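What My Grandmother's Recipe Cards Taught Me About Handwriting
Branwen Probert
Final project report, Local History and Writing

So I picked handwriting. I know, half the class did wars or railroads, but I had a shoebox of recipe cards from my grandmother and I couldn't read a third of them, and that bugged me enough to build a whole project on it!

The box has 80 cards in it. The oldest ones are in a looped, slanted script she learned at the Thibodeau school, and the newest (she stopped writing them in 2000) are mostly in capitals. My question was pretty simple: when did her writing change, and did the people she swapped recipes with change too?

I started in September by sorting everything by date, which sounds easy until you find out that my grandmother dated a card only when she was in a good mood. I got 59 of them into order using the paper, the ink and the people she mentions. The rest went in a pile marked "later" and, well, they're still there.

The biggest surprise was the letter r. On the early cards it has a little shoulder on top, almost like a tiny table, and I kept reading "rice" as "vice." Then on a card for Gallano bread it suddenly turns into the plain r I use myself. My aunt thinks that's from when she started at the Adham office and had to fill out forms all day. I like that idea but I can't prove it, so please take it as a guess.

The neighbors were harder. I had only a few cards in other people's writing, and one of them (a plum cake from a Mrs. Grekimska) is so stained that I spent a whole evening on the word "butter." Her letters are upright and very square, and they don't look like anyone else's in the box. I'd love to know where she went to school.

I also tried copying ten of the cards by hand with a dip pen. My wrist hurt, I got ink on the cat, and my loops were awful, but I did start to see why she joined some letters and lifted the pen before others.

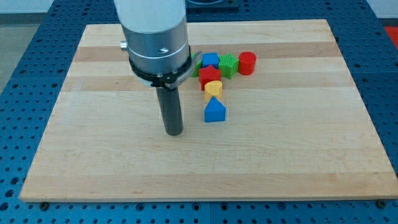 Page 7

If I did this again, I'd scan the cards before handling them so much, and I'd talk to more relatives early on. My great-uncle remembered three of the recipes right away, including one where I had the oven temperature completely wrong. I'd also give the undated pile a proper try with a better lamp.

Thanks to my aunt for the shoebox and for reading the Gallano card out loud over the phone twice. Copies of all the cards I managed to transcribe are in the folder at the back, with question marks wherever I wasn't sure.

Handed in 3 July 2025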